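Two-armed cell back in service after gripper overhaul
Print this page | E-mail this to a friend
Reading time: 2 minutes
May 20, 2020

Neka has put its two-armed handling cell back to work after an overhaul of both grippers and the cables that serve them. The job took three shifts and was led by Nurhan Kurtuluş, who looks after the firm's test equipment.

The finger pads had worn smooth after 70 days of use and the arms were dropping flat parts. New pads were fitted to both grippers and the jaws were set again from the closed position. Two cables were also replaced. One had been rubbing at a wrist joint -- a fault that showed up as short losses of signal on the right arm.

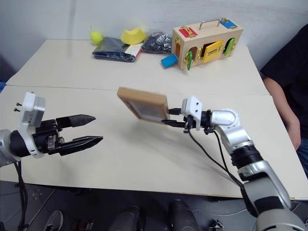
The right gripper holds a wooden-framed board by its edge, with the left gripper open.

Each arm carries its camera in a white housing at the wrist, and both mounts had to come off before the grippers could be reached. Kurtuluş said the cameras took longer to set up again than the grippers did. "If the mount goes back a hair out of line, the arm closes in the wrong place," she said. "We did the left one twice."

The cables now have more slack at the joints. They will be looked at every six weeks, and the mount screws checked at the same time.

Spare pads came from Carvalho, which has supplied Neka with gripper parts for eight years. A second cell, at the Trandik site, is due for the same work before the end of May.

Print | E-mail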